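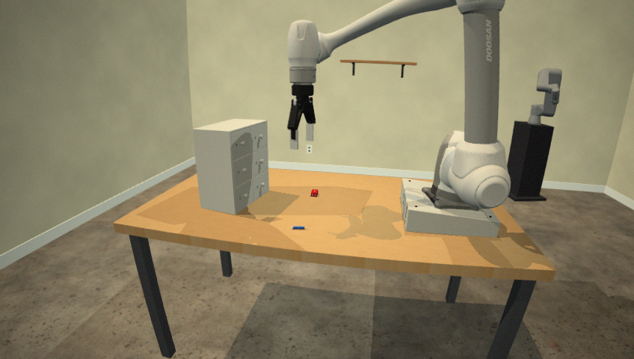 Victor Waweru
Contributing writer, Jeltdale

Small towns should stop closing their branch libraries on the strength of visitor counts.

The Haslinger Street branch in Jeltdale is up for closing again. The city's case is a short one. The branch had 1,027 visits in July, against a target of 2,000, and the main library downtown has room for everyone. Put that way, it sounds settled. I don't think it is, and I'd like the city council to slow down before it votes.

Start with what a visit is. The counter at the door adds one when a person walks in. A man who comes in to return a movie counts as one. So does a woman who sits at the back table for five hours filling out forms for her mother's care. The city pays to keep the lights on for both of them, but the branch does much more for the second than for the first, and the count can't tell them apart.

July is also a poor month to judge by. School is out, the homework hour is suspended, and the English class doesn't meet. The branch was open four days a week that month, down from six the year before. Cutting the hours and then pointing to the drop in visits is a strange way to measure what people want.

The target has problems of its own. I asked the city where the 2,000 came from and was told it was set when the branch opened. Back then the Clundard plant was running two shifts and there were a good many more families on the east side. The plant is gone. A number set for that neighborhood doesn't tell us much about this one, except that it has had a hard time.

Then there is the matter of getting downtown. The number 8 bus used to run straight from Haslinger Street to the main library. Now riders change at Zokley Avenue, and if the first bus is late the second one has left. By car it's an easy trip. Many of the people who use the branch don't have a car, or share one, or are 11 years old. Saying the main library has room for them is true and doesn't help them much.

I should say where I stand. I grew up six blocks from the branch and I learned to type there. I have not used it much as an adult, and I buy most of my books. People who want to close it could fairly say I am asking the city to pay for my memories. I have thought about that. But I went back this spring, on several afternoons, and what I saw was ordinary use by people who needed a quiet place with a working printer. There was a line for the printer. One boy was reading a car repair manual older than he was.

The savings are real, and I won't pretend otherwise. The roof needs work and the boiler is near the end of its life. A city has to say no to things. If the council looked at the repair bill and said it could not be paid, I would be sorry, but I would understand. That would be an argument about money, and people could answer it as one. They could ask about a cheaper roof, a smaller space, or sharing the building with the health clinic, which has been looking for rooms on that side of town.

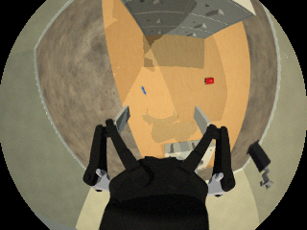
Would closing the branch mean the end of library service on the east side?

The city says a van would stop there twice a month. A van can lend books and take returns, but it has no tables, no printer, and no place to wait out the rain after school.

I would like the council to do two things before it votes. First, put the branch back on six days for a full school year and see who comes. Second, write down what people use it for. The desk staff already know most of this and could keep a simple tally. It would cost some staff time, and it would give the council something better to go on than a door counter in the middle of summer.

If the branch still looks like more than the city can afford after that, close it, and say plainly that the reason is the cost. The public comment period is open until the next regular meeting, and letters can be left at the front desk of the branch during its remaining hours.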